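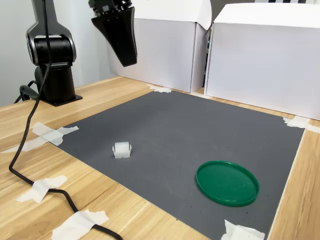
What is a table mat used for?
A table mat protects a tabletop from scratches and marks, and it keeps small items from sliding while they are handled.

Table mat (work surface)

A table mat, also called a bench mat or desk mat, is a flat sheet laid over a table to give a separate surface for work. It is larger than a place mat and usually covers most of the tabletop. Common materials are rubber, felt, vinyl and woven fabric.

Color and texture

Gray is a common choice because it reduces glare and lets bright objects stand out. A fine texture adds grip. Glossy mats are easier to wipe clean, but lids, jars and other smooth items slide on them more easily.

Fastening

Mats without a non-slip backing are often held down with tape at the corners. Masking tape is widely used, as it can be torn by hand and removed from finished wood with little residue. It weakens with age and should be replaced when it curls. Double-sided tape hides the join but is harder to remove.

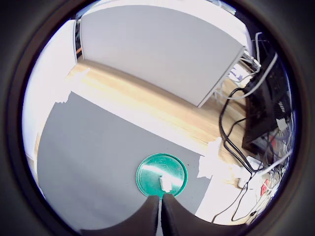 Green lid on a gray mat, with white tape along the mat's edge.

Care

Most mats are wiped with a damp cloth and left to dry flat. Rolled mats may keep a curve for a day or more after being opened. Crumbs and grit that collect under the edges can scratch the wood, so the mat should be lifted from time to time and the table wiped as well.

See also: Desk pad, Cutting mat, Place mat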